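Clerska Clear Storage Box with Lid
Item no. 2837
Sold by Feyisa Home and Workroom Supply

In stock
Single box / Carton of 40
Spare lid: item no. 1108
Add to basket
Add to list

Description

The Clerska is a rectangular storage box in clear plastic, with a shallow lid. It holds about 5 liters. We have sold it longer than any other box in our shop, and it is the one that customers come back for when they want to add more of the same.

The plastic has a light frost on it. You can recognize what is in the box from the side, but you can't read small print through it. Some customers ask us for a box that is as clear as glass. For this we have the Drilard display box, which is more expensive and shows every scratch after a few weeks on a shelf. The Clerska gets scratches too, of course, but on the frosted surface they are much less visible.

The lid is separate and has no clips. It sits over the rim of the box and stays there by its own fit. You open it with two hands, lifting at the short sides, or with one hand if you push up one corner with your thumb. We have had long discussions in the shop about clips. Boxes with clips are better for the trunk of a car. For a shelf or a table, where the box is opened many times a day, most people in our experience are happier without them, and the clip is also the part that breaks first.

What people keep in it

In the house it goes mostly to the hallway and the desk. A phone, keys, sunglasses, a charger and its cable, the small things that come out of the pockets in the evening. A phone in a thick case goes in without a problem, lying flat on the bottom. Many families have one box for each person, with a name on the lid.

In the kitchen it is used for tea bags, spice packets, cookie cutters, candles for the birthday cake. It can be used with dry food in its own packaging. We do not recommend it for flour or sugar poured directly into the box, as the lid is not airtight.

In the workroom it takes thread, zippers, glue sticks, screws in their bags, adapters and short cables. Long cables should be wound loosely and tied before they go in. If they are pushed in without winding, the lid will lift at one corner, and this is the most frequent reason for which customers write us that their lid is "not straight".

How to put it on a table

The bottom of the box is smooth and has no rubber feet. On a wooden table it stands well enough. On a very smooth surface, for example a coated board, it can move when you search inside with one hand. A thin piece of shelf liner under the box solves this. We sell the liner by the roll, but any kind will do the job, also the one you already have in a kitchen drawer.

If you put the box at the back of the table, leave enough space in front of it to lay the lid down. This sounds like a small matter. In our own packing room we had the boxes in a row right against the wall, with the tape and the scissors in front, and the lids ended on the floor every day until Selamawit Bogale moved everything one hand forward.
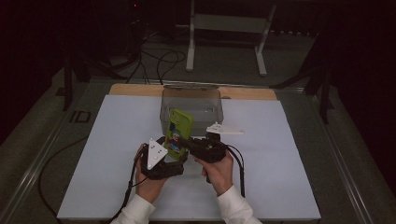 For the same reason we now keep the labels on the short side of the box and not on the top. When boxes are stacked, the top is hidden. Paper labels hold well on the frosted plastic if the surface is clean and dry. To remove them, use warm water with a little dish soap and wait some minutes. Please do not scrape with a knife. Chalk markers can be wiped off with a damp cloth, permanent markers cannot, or only with a lot of patience.

Stacking

The rim of the lid is shallow, but it is high enough to hold the next box in its place. We stack filled boxes up to four high in our warehouse. You can go higher with light contents such as wool or paper, but then the stack should have a wall behind it.

Empty boxes without lids go one inside the other. They are a little conical for this purpose, so the bottom is slightly smaller than the opening. If you plan to fit the boxes in a drawer or between two shelf sides, please measure at the lid, where the box is at its largest.

The Clerska does not stack with the Kutholm series, even if the two look similar in the photos of our catalog. The Kutholm lid is wider on the long side. A Kutholm box will stand on a Clerska lid, but it will not be held by the rim, and we would not trust it with anything heavy.

Details

Name: Clerska storage box with lid
Item no.: 2837
Shape: rectangular, slightly narrower at the bottom
Material: clear plastic, lightly frosted
Lid: separate, shallow rim, no clips
Volume: about 5 liters
Airtight: no
Waterproof: no (protects from dust)
Dishwasher: no
Microwave or oven: no
Freezer: no, the plastic becomes brittle
Spare lid: item no. 1108
Carton quantity: 40 boxes with lids

Care

Wash the box by hand before the first use. Lukewarm water and normal dish soap are enough. Dry it with a soft cloth, or let it stand upside down on a towel. Do not use scouring powder or the rough side of the sponge.

New boxes can have a slight smell when they come out of the carton. Leave them open overnight.

In dry rooms the plastic attracts dust, especially in winter. Wiping with a cloth that is barely damp helps for a while – a dry cloth makes it worse.

Please keep the box out of strong direct sun. In a window facing south the plastic will turn yellow in time. This is not a defect and we cannot accept returns for it.

Delivery and packing

Single boxes are sent with the lid on and paper inside. From two boxes we send them nested, with the lids packed flat at the side of the parcel. If you order boxes as gifts and would like each one closed with its own lid, write it in the comment field at checkout and we will pack them in this way without extra cost. The parcel will be larger, so the shipping price can change.

Full cartons leave the warehouse on Monday. Single boxes go out every working day.

If a box arrives cracked, keep the packaging and send us one photo of the box and one of the parcel label. You do not need to send the box back. For a missing or broken lid we send item no. 1108, and the box itself stays with you.

Change of the lid

Since September the lid is made with a slightly thicker edge. The old lids were easy to bend when they were taken off at one corner. The new lid fits on all older Clerska boxes, and the old lid fits on the new box, only a little looser. If you mix them you will see a small difference in the tone of the plastic. The item number has not changed. We can't sort old and new lids for single orders, but the full cartons contain only new ones.

Questions from customers

Is there a version with color?
Not at the moment. There was a blue one some years ago, and we still have a few blue lids in the shop, but no blue boxes. Ask at the counter.

Can I drill holes in it?
Yes, with a small drill bit at low speed and with a piece of wood behind the wall of the box. Begin with one hole in a place where it is not important. A drilled box cannot be returned.

Is it high enough for skeins of wool standing up?
It depends on the skein. Lying down they always fit. For standing skeins we would suggest the tall Kutholm.

Does the lid close with the handle of my scissors sticking out?
No. The lid needs the whole rim.

Can I use it for a pet?
No, there is no air coming in when the lid is on. Please take a proper container for small animals.

Do you sell dividers?
There are no dividers made for this box. Several customers cut them from thick cardboard. Tiruwork Birhane from our shop has made a paper pattern with two long strips and three short ones, which you can get printed at the counter or by e-mail. It is drawn for the inside of the box at half height, so the strips must be cut at a small angle at the ends. The angle is marked on the pattern.

Reviews

"I bought two for the sewing table and then six more. The lid was tight in the first days, then normal."

"Good box. I wish it was a little bit deeper, my label printer fits inside but not with the power supply on top of it."

"One of four came with a crack in the corner. I wrote on the evening and the next morning I had an answer. The new one is fine. I use the cracked one in the garage for sandpaper."

"It is less clear than I thought from the name. For what I keep in it, paint tubes mainly, I prefer it like this, but the shop should write it bigger."
Answer from the shop: Thank you, we have moved the sentence about the frosted plastic to the top of the page.

"Slides around on my desk. I put the shelf liner and now it's ok."

You may also need

Clerska spare lid, item no. 1108
Shelf liner, sold by the roll
Paper labels, removable
Kutholm tall box with lid
Drilard display box

Questions about this item can be sent with the form below. Please write the item number in the subject line, and if it is about an older box, tell us also whether the edge of the lid is the thin one or the thick one.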